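March 26, 2024

I slept badly and woke before the alarm, so I was on the first bus to Rinville with only two other passengers. The driver asked me where I wanted to get down and I said "the stones", and he nodded as if everybody says it like this.

From the stop one must walk along a farm road and then up through the sheep. The wind was strong and I was glad of my second pullover. The circle is smaller than I imagined. I had in my head something very tall, but most of the stones reach only to my shoulder, and two of them lie flat in the grass. The board at the gate says there are nine, and that they were put up in 3104 BC. I do not understand how a person can know the year so exactly, and I would like to ask somebody. My guidebook says only "prehistoric", and this I find more careful.

I walked around them slowly, first one way and then the other. On the north side there is a stone with a hollow in it, and in the hollow was rainwater and a coin. I did not add one. I sat with my back against the biggest stone, out of the wind, and ate my bread and cheese. For a long time I thought about nothing, and I can't often say that.

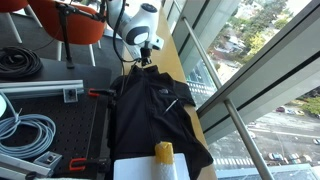
After lunch I went down by the other path to Kuusk's tea room, where it was warm and too full. Ctibor Slanina had told me to try the ginger cake there, and he was right – it is dark and a little sticky, and they give a big piece. A lady at the next table explained to me that on the first morning of May people come up in the dark to see the sun rise between the two tallest stones. Her grandmother believed that the stones go to the river to drink that night. She told it quite seriously, then she laughed, then she was serious again.

I missed the bus at four and had to wait for the next one. It passed through Rakgate, where the church has a crooked tower, and I want to go back and look at it properly.

My shoes are drying with newspaper inside. Tomorrow I must buy stamps, and write to Mother about the sheep.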